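Fiabilidad de las fichas estadísticas de jugadores en webs de fútbol
Informe de proyecto, asignatura de Métodos Cuantitativos
Julio de 2018

1. Punto de partida

Las páginas que resumen la temporada de un futbolista en cuatro líneas se citan como si fueran actas. Partidos, goles, minutos, altura, peso. El proyecto pretendía comprobar hasta qué punto esas cifras resisten una segunda lectura, y conviene adelantar que el resultado me dejó con menos confianza de la que tenía en mayo, cuando presenté la propuesta.

Trabajé con dos equipos de una liga regional, el Serkberg y el Kostthorpe, y con dos portales que publican fichas de ambos: Smits y Zokau. Elegí una liga menor a propósito. En las grandes competiciones los errores se corrigen pronto por la cantidad de gente que mira; en las pequeñas pueden quedarse años.

2. Datos y método

Recogí a mano las fichas de 55 jugadores en los dos portales. Cada ficha se pasó a una hoja de cálculo con los mismos campos: posición, edad, altura, peso, partidos y goles. En total salieron 1.213 celdas con valor, descontando las vacías. Como referencia usé las actas de los partidos cuando pude conseguirlas, cosa que no siempre ocurrió.

El criterio de error fue estricto en partidos y goles (cualquier diferencia cuenta) y más laxo en altura y peso, donde acepté un margen de dos unidades. Alguien puede discutir ese margen. Yo mismo lo discutiría: un portal que da el peso en kilos exactos está prometiendo una precisión que seguramente no tiene.

Copiar fichas durante varias tardes introduce errores propios. Repasé una parte de la hoja una segunda vez y corregí las erratas que vi, pero no puedo asegurar que no quede ninguna.
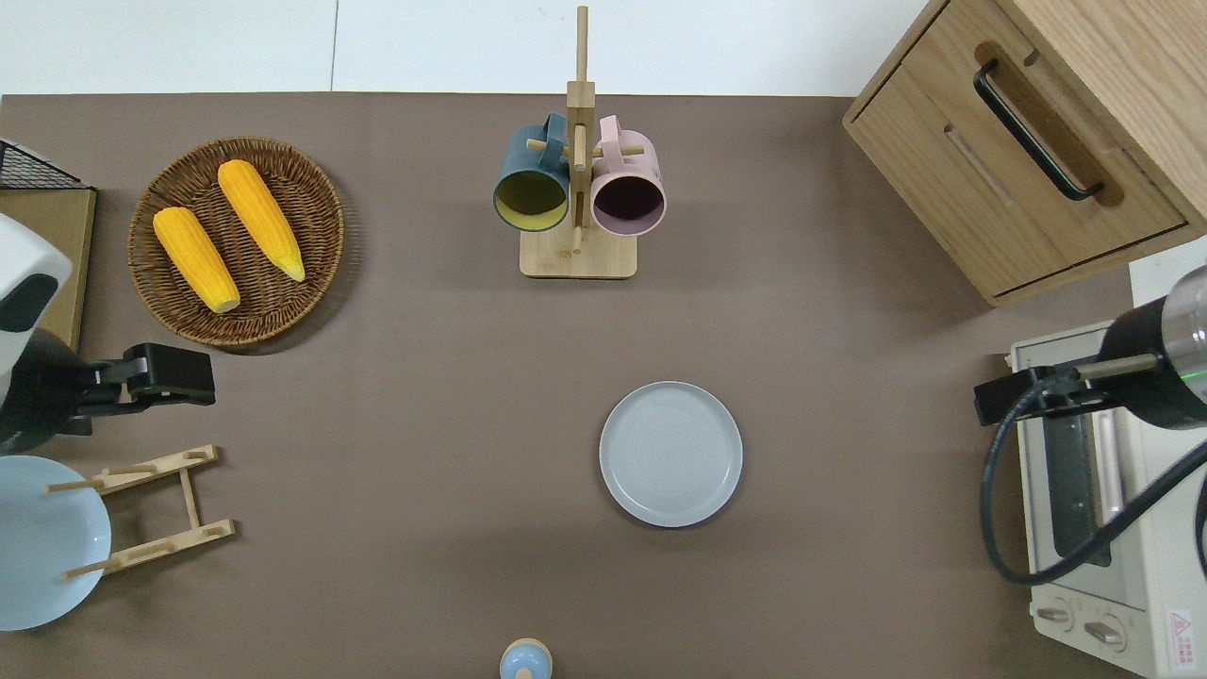 3. Resultados

En 37 de los 55 jugadores había al menos un campo en el que Smits y Zokau no coincidían. El desacuerdo más frecuente estaba en los partidos jugados. Smits parece sumar amistosos; Zokau dice que no los suma, aunque en varios casos del Kostthorpe la cifra solo cuadra si los incluye.

Con los goles pasa algo parecido. Un delantero del Serkberg tiene tres goles más en un portal que en el otro, y ninguna de las dos cifras coincide con las actas. No encontré explicación.

Los pesos apenas cambian de una temporada a otra. O los jugadores son de una constancia admirable, o el dato se escribió una vez y ahí sigue.

4. Limitaciones

Dos equipos son pocos. La propuesta inicial hablaba de 800 fichas, objetivo que hoy me parece ingenuo para una sola persona. Tampoco puedo descartar que las actas estén mal: las que consulté traían tachones y algún dorsal repetido.

Que dos portales coincidan en un dato no demuestra que sea correcto, porque uno puede haberlo copiado del otro. Este trabajo no permite distinguir los dos casos.

5. Trabajo pendiente

Queda por separar los partidos oficiales de los amistosos en la hoja del Serkberg y repetir la comparación con otra temporada. Escribí a los dos portales para preguntar por su criterio de recuento. Zokau contestó con un enlace a sus condiciones de uso. Smits no ha contestado.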